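Planning the Second Workcell: Notes on a Budget

7 May 2021

The laboratory at Wiltomville has been asked to submit its equipment plan for the coming year, and the largest line in it concerns a second two-arm workcell. I set down the reasoning on this blog for colleagues at other sites who are preparing similar requests.

The arms themselves are the part of the budget that receives the most attention, and they are also the easiest to price. Durnadska and Mabuza both supplied written quotations in April. The difficulty lies in everything that surrounds the arms: the frame, the wall fabric, the brackets, the cabling, and the objects placed on the table.
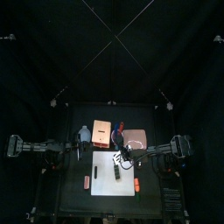
Posted by the author
Equipment Planning Lead, Workby Laboratory, Wiltomville

Dark walls and a dark table surface are specified again for the new unit. A white cutting board stands out clearly on such a surface, as does a pink eraser, while small dark items require closer attention. The plan therefore includes a separate lighting allowance of $500.

Household items are entered as a consumable, at $200 per quarter. Bottles, bowls, trays and cord are inexpensive, but they must be replaced with the same models, and suppliers discontinue them without notice. We now buy duplicates at the outset.

The enclosure, with corner fittings and mounts, is quoted at $1,629. Installation requires 2 working days and is not included in that price. Freight remains to be confirmed.

The request will be submitted with the Mabuza quotation attached as the preferred option. Its delivery terms are shorter, and spare gripper fingers may be ordered individually.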